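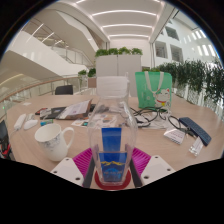

Equipment > Hand-Held Grippers > Tanar 115

Tanar 115 Hand-Held Gripper
Two-finger manual tool for recording pick-and-place tasks

The Tanar 115 is operated by hand. An employee who already does a job carries it out with the gripper, and the recording is used to train the fixed arm that will take over the repetitive part. No teach pendant is needed and no waypoints are entered. The tool is intended for light handling in offices, labs and packing areas: bottles, cups, small cartons, desk items.

Specifications

Maximum opening: 115 mm
Grip force at pad: 20 N, limited by spring
Fingers: two, parallel closing
Pads: ribbed, soft, replaceable in pairs
Pad life: about 2,000 grips on smooth plastic
Actuation: manual trigger, left or right hand
Storage case: included

Pads and contact

Pad condition has more effect on recording quality than any other part of the tool. Replace both pads together when the ridges lose their edge. Wipe with a damp cloth only; solvents harden the material. 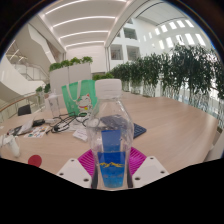 Transparent objects are the usual source of rejected recordings. Depth sensing returns few points on clear walls, and a trained arm will close short or late if the recordings do not cover the problem. Record from several heights and angles, and vary what stands behind the object. A clear bottle with a blue insert in its lower half gives a strong color boundary low down and very little above it, so the operator should approach at the same height band each time and let the pads meet the lower body. Bottles with no print at all should be recorded as a separate task.

Preparing the work area

Do not clear the table before recording. The arm will work on the table people use, and recordings made on a bare surface transfer poorly. Remove liquids in open containers and anything sharp. Leave the rest where it normally lies, and move a few items between takes.

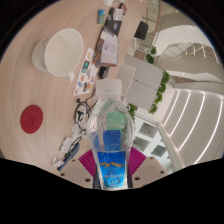

Loose cable is the main snag hazard during a side approach. The operator learns within a shift to tilt the wrist and keep the plates clear, and the recording carries that habit over to the arm. Where black cables lie looped beside the bottle, as on this table, come in from the open side and lift straight up before turning. Lightweight wrappers and sticker sheets can stay in place, provided they are not under the object. If the fingers pick up a second item, discard the take.

Effect on staffing and duties

Customers ask what happens to the people who did the handling before. At the Vulport site, table resetting and bottle returns were split among 7 employees. All of them were trained on the gripper in April. Alžběta Holub, who planned the changeover, kept the same headcount and moved the hours into stock checks and room booking. Two of the employees now review takes for half of each shift. The job has less bending and lifting and considerably more time at a screen, which not everyone on the team wanted.

Oldřich Gajdoš asked for rotation so that no one reviews takes all day, and the rota was changed accordingly. We recommend agreeing on the following before the tool arrives:

Who may record, and whether the recordings are tied to a name
How long a recording block lasts
Who stops the arm, and who restarts it

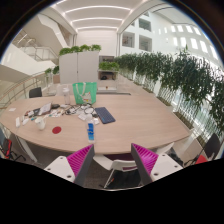 The last point is often left open. At Vulport anyone may stop the arm, but only a trained operator may restart it, after checking the table by eye. A stop is logged with the time and a one-line reason. It does not count against the person who pressed the button.

Ordering

Tanar 115 with case and one spare pad pair
Pad pair, standard ridge
Operator training, half day on site, taught by Sadao Wada or Tatiana Jelínek
Mounting kit for the Landberg arm, sold separately

Spare fingers are supplied in left and right versions. State which side when ordering.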